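Workshop Tips: Getting Two Small Arms to Share a Job

I've spent most of August on our bench setup (the Jinov pair, for anyone who follows this page), working on two-arm handling of small boxes, and I've picked up a few habits worth passing on. We teach by demonstration – I do the move, the policy copies it – and we finished with 400 demonstrations. They weren't all good ones!

1. Turn the object before every go

My first 100 all had the box lying square to the rail, and the policy learned precisely that and nothing else. Now I set it down at a different angle each time, corners pointing wherever they like, and keep it where both grippers can get at it.
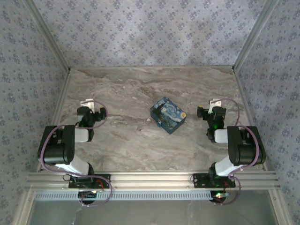 Acheampong wrote in to say that turning the box did far less for them than moving it, and that anyone short of time should shift it nearer and further from the arms first. Fair point, and I've since started doing both.

2. Go slowly where the grippers meet

Most of our failed runs went wrong in the last little bit, with one arm arriving early and shoving the box into the other. I used to rush it (you get bored, you really do). Slow down as the two come together and let them close at the same moment, even if it feels silly.
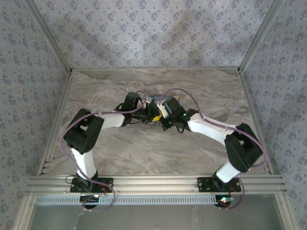
Once I'd re-recorded the hurried ones at that gentler pace, the policy managed nine tries out of 10 on the Starry Night box, and I was so pleased I made everyone in the room watch it again. A plain box did a bit worse, so there's still work to do there.

3. Save some views with the fingers open and no object

A busy marble pattern is lovely to look at and a pest for a wrist camera, which can fix on a vein and treat it as an edge. I keep a folder of bare-surface frames, 2772 so far, and check the detector against them whenever I retrain. 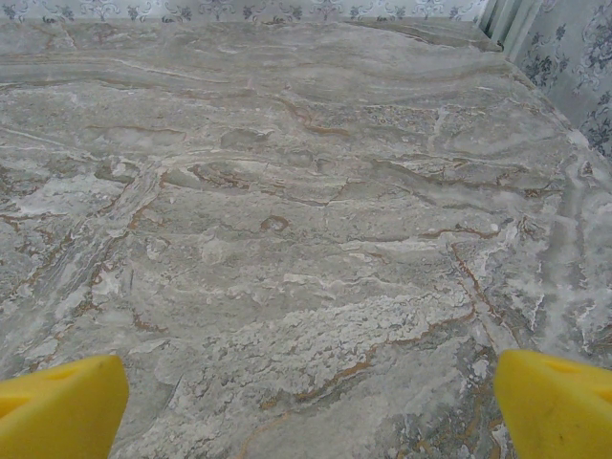
4. Write down what you changed

One line per session in a notebook will do: the angle, the speed, which box. I lost a whole afternoon to a setting I'd altered before lunch and forgotten by three o'clock.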